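¿Protege de verdad una funda? Informe del proyecto de Diseño de Producto
Armindo Mendes y Fernanda Valente. Tutora: Ermelinda Prata

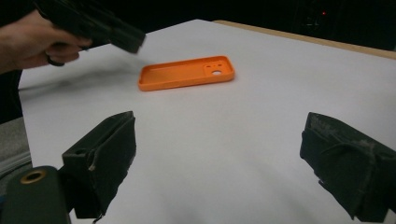
1. Punto de partida

Elegimos la funda de móvil porque casi todos llevamos una y casi nadie la discute. La nuestra es naranja, con el borde levantado en todo el contorno, el fondo fino y un saliente rectangular para la cámara, con un orificio grande y redondo y dos más pequeños encima. La compramos bajo la marca Prekitz, cuya hoja promete «protección total». No explica frente a qué. Escribimos para preguntarlo y no hubo respuesta.

2. Qué hicimos

Repartimos un cuestionario en la escuela durante enero y recogimos 33 respuestas válidas. Después dejamos caer un bloque de pruebas, con la funda puesta y sin ella, desde la altura de una mesa. El bloque pesa lo mismo que un teléfono corriente, pero no es un teléfono: no tiene cristal, y eso limita bastante lo que podemos afirmar. Fernanda propuso usar un móvil viejo y ninguno de los dos quiso poner el suyo.

3. Resultados

La mayoría de los encuestados cree que la funda le ha salvado el teléfono alguna vez. Cuando pedimos detalles, solo 2 personas pudieron describir una caída concreta. El resto habla de una sensación.

En las caídas de esquina, el bloque sin funda quedó marcado y el protegido no. En las caídas planas no vimos diferencia – puede que la haya, pero a simple vista no se aprecia. El saliente de la cámara nos convence menos: levanta la funda por un extremo cuando se apoya boca arriba, y el orificio grande deja al descubierto justo la pieza más cara.

4. Dudas

Salvador Falcão, de otro grupo, nos objetó que 33 respuestas de una misma escuela no representan a nadie más que a esa escuela. Tiene razón. Tampoco medimos el desgaste del material, y una funda con un año de bolsillo quizá se comporte de otra manera.

5. Valoración

El borde levantado sirve para algo. Lo de «total» lo quitaríamos de la caja. Queda pendiente repetir las caídas planas con una lámina de vidrio pegada al bloque – la pedimos en el taller y aún no ha llegado.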